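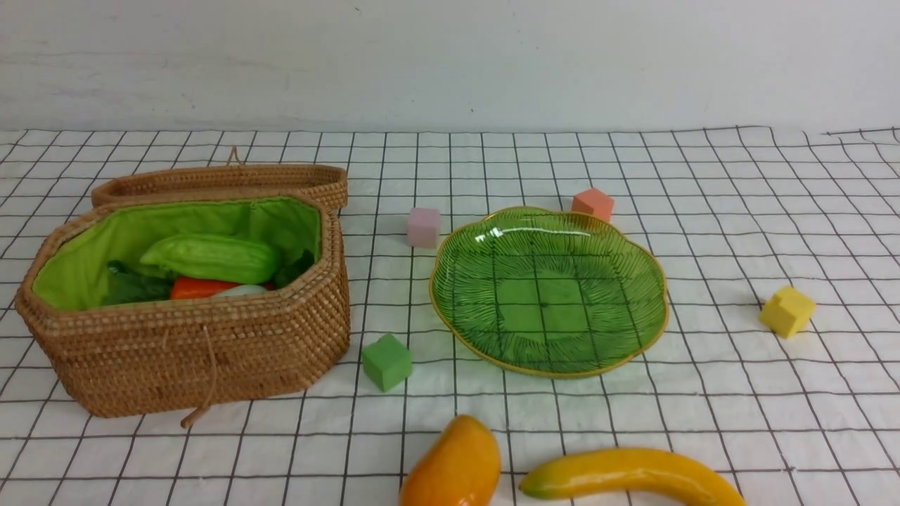
Reset rules for tabletop pick and place: how strict are you?

Forum: Manipulation and test practice
Started by gridref_70, May 20, 2021

gridref_70
We are rewriting our bench rules for the Kultotico arm and I would like to hear what other people do. Current draft:

1. Cloth squared to the table before the first run of a session, then left alone.
2. Basket on the left, lid open, at least one grid square from the plate.
3. Plate empty at the start of every run.
4. Cubes placed by hand, no fixed positions, none stacked.
5. Loose fruit goes on the near side.
6. Anyone who moves an item during a run marks that run as void.

Rule 4 is the one we argue over. Half the team wants printed positions for everything.

pallet_wren
Printed positions, no question. If the cubes land wherever the operator feels like dropping them, you can't compare one week with the next. We had 1463 runs on our old bench and threw out most of the comparison work, as two operators had different ideas of "scattered".

mossop
Disagree. Fixed positions teach you how well the arm does at those positions. We did it your way at Gaete and the success rate fell badly the first time a cube was turned a few degrees. Scatter them, but write down where they went. You already have a grid on the cloth, so use it. Column and row, plus a rough angle for each cube.

pallet_wren
Writing down four cubes, two fruit, a plate and a basket before each run takes longer than the run.

mossop
Take an overhead still then. Five seconds.

Valentina Daza
I look after the written procedures for our lab, so a few points on the wording.

Rule 1 says squared but not flat. Your cloth has some rumples in it. A cube can tip on a fold, and grid readings drift if the cloth has shifted. I would add "smoothed by hand, edges clipped or taped" and say who checks it.

Rule 2 says nothing about the cord on the front of the basket. Ours must be either tucked under or hanging down the front, and the sheet says which. Yours hangs to the cloth. That is fine if it is always so, but a gripper coming in low from the front may catch it. Pick one state and write it down.

Rule 6 is good. Keep it.

gridref_70
Thanks, the cord was not on anyone's list. I'll add it, and the cloth wording.

tenmil
Has anyone asked about the plate? It's see-through green glass with the grid showing through it. Depth cameras can be poor on that sort of thing and you've got shiny patches as well. Our rule is no glass unless the test is about glass. We swapped to a matt plate from Drarnard and the bad depth readings nearly stopped.

mossop
Houses have glass plates in them.

tenmil
They do, and there should be a test for that. I'd keep it apart from the one where you are measuring grasps on foam-type cubes. If a place fails you won't know whether it was the grasp or the plate.

pallet_wren
With tenmil on this. One hard thing at a time.

gridref_70
We would rather keep the glass, but I take the point about mixing them up. I could split the log so plate runs are tagged separately.

Valentina Daza
Tag it, and put the tag in the rule itself so it doesn't depend on memory. Also decide what happens inside the basket. With the vegetables piled up in a soft lining, the top one will sit differently each time it is repacked. Our sheet gives the packing order, bottom to top, and says to repack after every 55 runs or after any run where the arm has touched the lining.

mossop
That one I would follow. We only recorded the table and never the basket, and it spoiled a fair bit of data.

gridref_70
Second draft, changes only:

1. Cloth squared, smoothed and taped. Operator initials the sheet.
2. Lid open, cord hanging straight down the front.
3. Plate empty. Glass runs tagged G.
4. Cubes scattered, overhead still before every run.
7. Basket packed in the listed order, repacked as Valentina says.

pallet_wren - I know you still want printed positions. Would a small fixed set at the start of each day do? Ten runs, same layout, then scatter after that.

pallet_wren
Ten is thin. Make it 20 and I'll stop complaining.

gridref_70
Twenty it is. We'll try it until the end of June and I'll post the sheet.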